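4. The Open Day Demonstration

4.1 Setting and audience

The bench went on show at the Hiria building on Friday, July 3, 2020, as one of the stops on the open day route. Groups of 8 visitors came through at a time, stayed as long as they liked, and were free to stand right at the front rail. We had given talks on the Rundine controller before, with slides, and people had been polite about it. Standing next to the arms was a different thing altogether. Visitors leaned in, pointed, asked for another go, and came back later with the colleagues they had just been telling about it!

The task was bottle handling on a bench shared by two arms. It is the same family of tasks used in the Pandey trials reported in Section 3, with the same operator commands. What changed was the audience and the order of work. In the lab we follow a fixed sequence. At the open day the operator took requests, within limits, and this turned out to be the best decision we made all month.

4.2 Bench and objects

Both arms are bolted to a single aluminum rail along the front of the worktop, so their working areas overlap over the middle of the table. Painted plank walls in blues, greens and white close off the other three sides. The objects were small bottles of the sort anyone might have in a bathroom cabinet, and we kept them ordinary on purpose. Visitors know how it feels to handle a bottle and its cap, and they could judge the arms against their own hands. Figure 4 gives the layout with both grippers over the middle of the table.

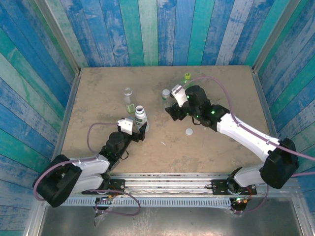
Figure 4. Both arms at the shared area of the worktop, with four bottles between and behind the grippers. The white plastic bottle next to the left gripper is open; a loose white cap lies on the table in front of the right gripper.

Transparent bottles are hard for our detector, and we had expected to spend the day apologizing for them. Visitors found them fascinating. Several asked why a clear bottle should be any harder than a white one, and we ended up moving a monitor to the end of the bench so that they could see the detector's estimate wander as the lighting changed. A visiting group from Nostholm stayed for 50 minutes on this point alone, and their questions about reflections led directly to the lighting test described in Section 5.

4.3 Approach directions

The question we heard most often was how the arms avoid each other. The short answer given at the bench was that the controller reserves a volume for each arm, and an arm that wants to enter the other's volume has to wait. The longer answer, which many people wanted as well, is that the reservation is renewed 4 times a second and gets smaller as an arm slows down. A slow gripper can therefore work quite close to its neighbor.

The layout in Figure 5 is useful for explaining this. The right gripper is at the back of the table, over a small yellow-green object, and the left one is open and pointing in from the side. The reserved volumes for a pose pair like this one are long and narrow, and they leave a usable corridor across the middle.

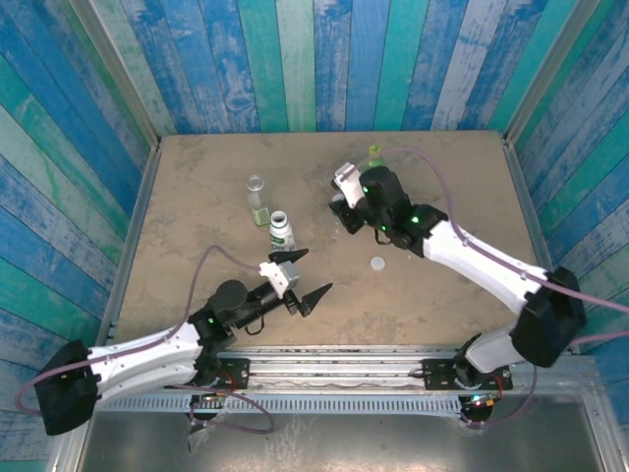
Figure 5. Right gripper near the back of the worktop with its fingers pointing down; left gripper held open, facing right. The round white cap lies flat beside the open bottle.

Cap pose deserves a note of its own. A flat cap on a hard surface offers very little for two fingers to close on, and the planner has a separate approach for it, with a lower entry and a slower close. We explained this to one group after another and were delighted each time somebody guessed the difficulty before we had mentioned it. A child in the first group suggested sliding the cap to the edge of the table. We have since added a slide primitive to the list of planned work.

4.4 Observations

We kept no formal score at the open day and make no claim about success rates from it. Our notes do contain 2 observations that bear on the controller. Visitors consistently read a waiting arm as a broken arm, even after the reservation scheme had been described to them. They also watched the fingers almost exclusively and seldom noticed the elbow, although the elbow joint is what sets the size of the reserved volume in most poses.

The first of these has already changed the software. A waiting arm now makes a small, slow movement within its own volume, and the operators in our lab have asked to keep it on for daily use. The second is harder to act on, and we return to it in Section 6 together with the comments left in the visitors' book.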